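FOR IMMEDIATE RELEASE
August 31, 2026

Plavora opens its trail camera toolkit to every wildlife survey group

Free update sorts blank shots, lines up clocks and keeps a full record of every camera's working life

VESTMONT. Plavora is delighted to announce the release of its full trail camera toolkit, free to download and open to any group that wants it, from a county land trust to a high school ecology class. The toolkit grew out of three seasons of bobcat and fisher surveys in the Vestmont hills, and it takes on the job that eats up most of a survey's winter: getting from a box of memory cards to a clean table of animals, places and times.

Anyone who has run a camera survey knows the feeling of opening a card and finding 1000 pictures of one waving fern. The toolkit's first step groups shots taken close together into single visits, then sets aside the ones where nothing but grass and shadow seems to have changed. Blank shots are never deleted. They go to a separate folder, where a person can page through them quickly and pull back anything the software missed (a shrew at the bottom of a log, say, or the tail end of a fox).

The second step deals with clocks. Cameras drift, batteries die and come back with the date reset, and daylight saving time catches somebody every year. Users enter the time from a watch or phone at setup and again at pickup, and the toolkit spreads the correction across every picture in between. If a clock reset partway through, the program marks the break and asks for help before it goes any further. 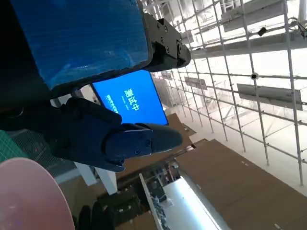 Survey groups tried early versions all through the spring and summer, and their notes shaped a good deal of what is in the release. Delacroix wrote that the clock check alone had rescued two stations' worth of night pictures that would otherwise have been thrown out, and asked for the same check to run on older surveys already sitting on a hard drive. It now does, and we are so pleased with how well that request worked out for everyone!

Species names stay in human hands. The toolkit offers a short list of likely animals for each visit, and two people label the visit separately without seeing each other's answers. Where they disagree, the visit goes into a review pile. Regional species lists can be loaded from a plain spreadsheet, and the one for the Vestmont hills comes included.

Jeritz, the mapping program many local groups already use, can read the finished tables directly. Station locations can be blurred before sharing, a feature we strongly suggest for den sites and for any species that draws unwanted visitors.

The toolkit runs on an ordinary laptop and does not need an internet connection once it is installed. Pictures of people are moved to a locked folder as soon as they are labeled, and they are left out of every export.

Plavora will hold free online workshops in October covering setup, labeling and export. Groups are welcome to bring their own cards and work on real pictures during the session. Recordings and a printable field sheet will be posted on the Plavora website afterward.

About Plavora
Plavora builds free software for people who study wild animals close to home. It is based in Vestmont.

Press contact: Plavora press desk, through the contact form on the Plavora website

###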